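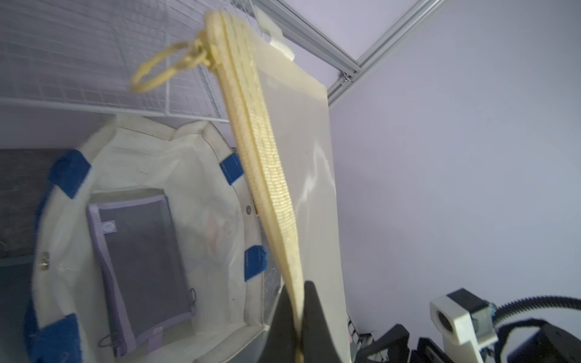
Storage is a subject I had managed to avoid for most of my adult life, and then in February I spent a morning at the Cluvby showroom looking at bags you put inside other bags. Cluvby sells things for closets: shelves, bins, hooks, pouches, and a kind of divider I still don't understand. The color scheme runs from cream to slightly darker cream. A pouch there is a flat rectangle with a soft sheen to it, and the one concession to joy is the zipper, pale yellow, with a loop of yellow cord to pull it by. I came in planning to feel superior to that loop. I left having bought two of them, with pouches attached.

The visit was open to anyone who signed up, and 15 of us had. We were met at the door by Ghassan Semaan, who runs the place and wears the expression of a man who has seen the inside of your hall closet. He gave us coffee and asked us to put our coats on the hooks. We all hung them badly. He watched us do it and didn't say a word, and I suspect that was the first part of the tour.

The building used to belong to a piano dealer. There's still a ramp at the back wide enough for a concert grand, which now gets used for flat boxes of shelving. Semaan says there are 336 separate products in the current range. I'd have guessed nine, in different sizes.

We began with the Rizk line, meant for linen closets. I don't have a linen closet. I have a chair. But I listened politely while he folded a fitted sheet into a square, which I had always thought was something people only claimed to do. Two women near the front asked him to do it again. He did it again, faster, and there was some applause. A man behind me whispered that he had been married for years to someone who could do that and had never once looked.

Next came the Brisance room, which is louder than it sounds, and it sounds pretty loud for a room full of drawer organizers. The idea is that you pull the drawer out, dump everything on the bed, and start over. There was a demonstration drawer full of batteries, takeout menus, keys, and a single birthday candle. Semaan sorted it in the time it took me to finish my coffee. He held up one key and asked what we'd do with it. Everyone said keep it. He put it in a tray labeled KEEP, and I felt the whole group relax.

The part I liked best was the Cliveo corner, set up for small closets, where they let us try things ourselves. My job was to pack for a weekend using three pouches. I put socks in one, chargers in another, and then stood there with the third like a guest holding an extra fork. The woman next to me had already done hers and was zipping and unzipping it for pleasure. The zippers do run nicely. I'd been ready to make fun of the cord, but it's big enough for a finger, and I have spent a lot of hotel mornings hunting for those tiny metal tabs in the dark.

I was less convinced by the soft bins. They're good-looking, but give a soft bin to a family like mine and by supper it will contain a wet towel and half a sandwich. I raised this. Semaan said the bins could be emptied. I said ours couldn't, historically.

Wire shelving also divided the group. One side said it lets the air through. The other side, my side, said it lets the pencils through. There is a liner you can buy to fix this, and it comes in cream.

A few practical notes if you're thinking of going. The tour runs a bit over two hours, with stairs in the middle – there's an elevator, but you have to ask. Parking on the street is hopeless before ten, so use the lot behind the bakery. Coffee is free and better than it needs to be. The gift shop is the showroom, so you have technically been in it the whole time. Prices are fair on the little things and startling on the big ones: a full closet system was marked at $400, and that was before doors.

My two pouches are on the chair. One has the chargers in it. The other has the receipt for the pouches, the tour leaflet, and a key I found in my coat that doesn't fit anything in the house. I'm keeping it.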